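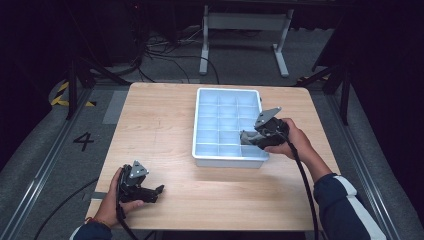
Questions we keep getting about the club

Hi! I'm Tharushi Bepari and I run the sign-ups for the Jamik robotics club, so most of your emails land on me. I've pulled the usual ones together on this page. If yours isn't covered, write to me anyway, I like getting mail.

Do I need to know how to code?

Nope. When I joined I could barely change the font on my phone. Half of what we do in the fall is moving stuff from one place to another with grippers in our hands, and you need patience for that, plus a decent attitude about doing it again. Coding comes in later, and only if you want it. Ashraful Fakir teaches the beginner sessions and he starts from "this is a file."

What's this year's project?

Sorting small parts into a divided tray. Sounds tiny, I know! It has kept us busy for months. We do the task ourselves with a gripper in each hand, record it, and then the programming group uses those recordings to train the arm to do the same thing. Our goal is 300 good recordings before the showcase. A good one means the right part in the right cell, no drops, and no long pause in the middle while you think about dinner (guilty).

Why a tray with square cells? Why not something fun like stacking cups?

We did cups the year before and they were a blast, but they're very forgiving. A cup that's a little crooked is still a stacked cup. With a tray the walls get in your way, and you have to come in from above and let go cleanly. Rizwan Abeysekara pushed for it and I grumbled, and then I got hooked.

Do the grippers hurt your hands?

Your hands, no. Your forearms will complain the first week. They're not terribly heavy but you're holding them out in front of you, and the cables tug a little if you let them hang wrong. We swap people out after 8 runs, even if you feel great. Please don't argue with whoever's running the table about this, we've all been the person who said "just one more" and then got sloppy.

I'm left-handed. Is that a problem?

Not at all! You've got one in each hand anyway. The only thing we ask is that you pick which hand does the placing and stick with it for the whole set, then write it on the log sheet. Parveen Kumarasinghe is left-handed and she's the fastest we have, which she'll tell you herself.

What should I wear?

Whatever's comfy. Closed shoes, please, there are cables on the floor and some of us (me) trip on air. Long sleeves are fine as long as they're snug at the wrist. Floppy cuffs catch on things. Thin bracelets are okay, big dangly ones go in your bag. Tie long hair back.

What does "station 4" mean on the schedule?

It's the table you're booked at. The numbers are painted on the floor, so look down when you walk in. If the schedule says 4, find the big black 4 and you're there. Please stay at your own station once you've started, and don't nudge the tray to "fix" it between runs. If it's really out of place, tell whoever's running the table.

How long is a session?

Two hours, starting at 4 in the afternoon. The first chunk goes to setup and checking that both grippers open and close all the way, then recording, then we clean up and watch a few runs together. People tend to skip the watching part when they're new. Stay for it if you can! I learned more from seeing my own clumsy runs played back than from anything anyone told me.

What happens if I mess up a run?

You say "bad one" out loud, it gets marked on the sheet, and you start over. That's all. We keep the bad ones in a separate folder and Shafiq Bhuiyan goes through them looking for patterns. In August he noticed we were all knocking the same wall on the near side of the tray, and the fix was raising our elbows. So your bad runs are useful, just mark them. The ones that cause trouble are the ones somebody didn't mark.

Can I come just to watch?

Sure, once. After that we'll put something in your hands. Parents and little brothers and sisters are welcome too, as long as they stay off the mats and behind the hazard tape.

Does it cost anything?

No fee. Bring your own snacks, and eat them in the hallway. Crumbs in the tray cells are a real thing that has happened to us.

Will I get to work with the arm itself?

Yes, after you've done your safety talk and a few recording sessions. Rizwan gives the talk and it takes under an hour. I'd still do plenty of recording first. Once you've placed the parts by hand over and over, you can look at the arm hesitating over a cell and have a pretty good guess at what's confusing it.

How do I sign up?

Send me your name, your grade, and which afternoons you can make it. I'll write back with your station and your first session. If you haven't heard from me in a week, bug me again, my inbox is a mess.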